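September — thread by @grorari_kitchen
3 min read

Right, it's kitchen counter week in my house and I'm going to post through it. You've been warned.

Rule one (my rule, feel free to ignore): if it hasn't been used in 60 days it goes in a box. The box lives in the hall. I trip over the box. Such is life.

So far the box contains 7 mugs, a spiraliser, and the egg slicer I bought in the Virnora sale and was SO excited about. Used it once!

The back row is my favourite bit — everything lined up under the little mosaic tiles so the marbled part stays clear for chopping and rolling out.

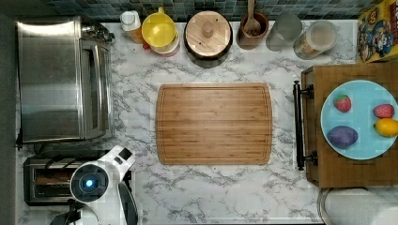

Vol. 12, No. 5

Toaster and toaster oven share the left end. Yes I want both, no I won't be taking questions. The oven does jacket potatoes and the toaster does toast, and I've tried living with one and got grumpy.

The dark canister with the pale wooden lid is staying forever. I love a lid with a knob. The brown crock is down to one wooden spoon for now and I feel oddly calm about it.

Cereal is the problem. The box is too tall for the cupboard so the captain gets to lean on the wall at the far end, all yellow and blue, shouting at my nice quiet jars. Decant it? I've got a spare Després jar but then I'd miss his face.

Next up, the drawer under the hob. I opened it last night and shut it again. Batteries, string, a takeaway menu from when we lived in Gasport — pray for me.

Comments

mossandmarmalade: Keep the captain!! Decanted cereal goes soft in my house every time.

tinylarder: where's the canister from please, I need that lid

half_past_kettle: 60 days is brutal, my fondue set would never survive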